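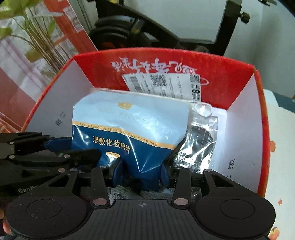 The survey on the Hindley flat came back in May, and it is longer than the flat deserves. It runs to 48 pages, of which perhaps six concern the building and the remainder concern what the surveyor did not inspect. I read it over two evenings at the kitchen table. The bathroom section is the useful one. It records high moisture readings on the wall behind the basin, no mechanical extraction, and a window that has been painted shut. My own bathroom things are already in boxes, down to a blue packet of moisturising cotton pads in a red one, so I have had time to think about where they would go. The vendor's plan shows a cupboard over the basin. The survey places it on the same damp wall, so for now nothing gets a shelf.

For anyone following the earlier posts: this is a leasehold flat on the first floor of a converted house in Avedport, sold through Ndlovu. The lease has 131 years left, and no mortgage lender has objected to that. The service charge is 1294 pounds a year, paid in two halves. It covers buildings insurance, the stair lighting, gutter clearing and a contribution to the roof fund. I asked for three years of accounts and received two, plus a budget for the current year. The budget has a line for external painting but no figure against it.

The external painting matters more than the damp. Damp behind a basin is usually a failed seal or a slow leak at the trap, and a plumber can find either in a morning. External painting on a three-storey front means scaffolding, and scaffolding is charged to every leaseholder by the share set out in the lease. Mine would be a quarter. If the managing agent, Halow, has already served notice of the works, the bill falls to whoever owns the flat on the day it is demanded, unless the contract says otherwise. My solicitor, Anathi Botha, has asked for a retention to be written in. The vendor's side has not answered.

I also asked for a quote to deal with the bathroom properly:

Take off the basin and the tiles behind it
Replace the trap and both isolating valves
Fit an extractor fan with a humidity switch, ducted through the side wall
Free the window or replace the sash
Make good and retile

The total was 1859 pounds before decoration. The duct needs the freeholder's consent, as it passes through a wall that is not part of the demise. The consent fee is separate and I have not been told what it is.

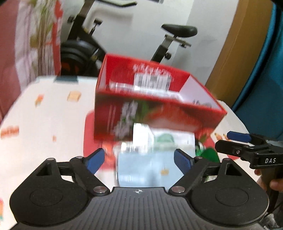
Zodwa Mofokeng wrote in under the last post to say that I should not use the full repair quote as a bargaining figure. Her view is that a vendor will accept a reduction for the leak and the damaged plaster, but will treat the fan as an improvement and refuse it on principle, and then the whole discussion goes sour. She suggested splitting the quote in two and sending only the first part. She also asked whether the moisture readings were taken with a pin meter, as these can read high through foil-backed board.

The first point I accept. I have gone back to the plumber and asked for the quote in two parts, with the fan and the window on a separate sheet. On the second, the report says only "electronic meter". I have emailed the surveyor to ask which type it was and what the wall is made of — he may not know, given that he did not lift anything.

The mortgage offer is good until the end of the summer, so there is no great pressure on my side. I have told Ndlovu that I will not agree an exchange date until the painting question has a written answer. The next thing due is the reply from Halow to the standard enquiries, for which they charge a fee and allow themselves ten working days.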